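Dual-Arm Bench Safety Check – Sorting Cell, Chung Building
26 August 2020 – posted by the Jovbridge bench safety desk

Reason for check: right arm did not stop on a soft-stop command during a pick. Arm kept travel for up to 6 seconds, then faulted out. No injury. Cell locked out, re-inspected, running again at reduced speed only.

SECTION A – WORK AREA

A1. Frame and rails tight – OK
A2. Base plates, both arms – OK, re-torqued left
A3. Loose tools inside rails – FAIL. Pliers and small parts go back in the drawer before power on. Second time this has been written up.
A4. Floor clear on operator side – OK, but keep feet back of the desk when arms are live
A5. Desk lamp – COMMENT. Shade is over the edge on the left and the cord runs off the front. Move it or clamp it.
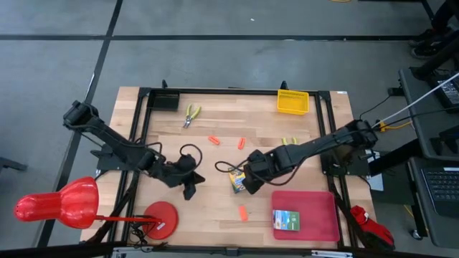 Item A3: pliers with yellow handles at the top of the bench, both grippers near center.

SECTION B – ARMS AND CABLES

B1. Cable loops at wrist, left – OK for now, watch for snagging
B2. Cable bundle, right – FAIL. Connector at the shoulder was not seated all the way. Most likely cause of the missed stop. Reseated, tie added, needs a propper strain relief
B3. E-stop button, both arms – OK, tested from desk
B4. Soft stop – FAIL on first test, OK after B2 fixed
B5. Fault log pulled – yes. 236 entries, most are repeat comms timeouts on the right arm. Sent to Zudov support, no answer yet.
B6. Both arms must not share the center zone untill B5 is closed. Software limit set, not a hard limit – treat as not guarded.
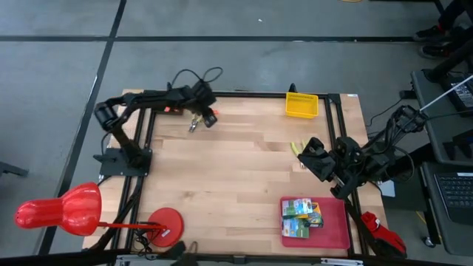 Items B1, B2: cable runs on both arms. Boxes on the red tray.

SECTION C – GRIPPERS AND SMALL ITEMS

C1. Finger screws – OK
C2. Finger tips worn or bent – OK, recheck at 900 cycles
C3. Grip force limit – COMMENT. Was set back to default after the Mukex update. Lowered again. Write the value on the card this time please
C4. Approach height over table – OK at slow speed. Not checked at full speed.
C5. Scissors on bench – COMMENT. Fine as pick items only if listed on the run sheet. They weren't. Blades away from operator side.

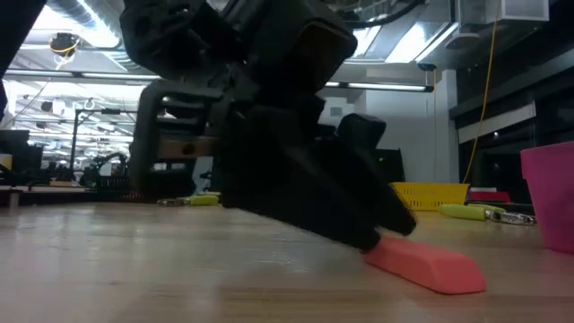
Items C4, C5: gripper low over the eraser, two pairs of scissors on the table.

STATUS: open. B2, B5 and A3 to be closed before full speed. Next full check November.

Recent items
Soft stop vs. e-stop – which one to hit
Mukex update notes, gripper settings
Lockout tag form
Cable strain relief, how we do it

Contact the bench safety desk | © 2020 Jovbridge | Back to top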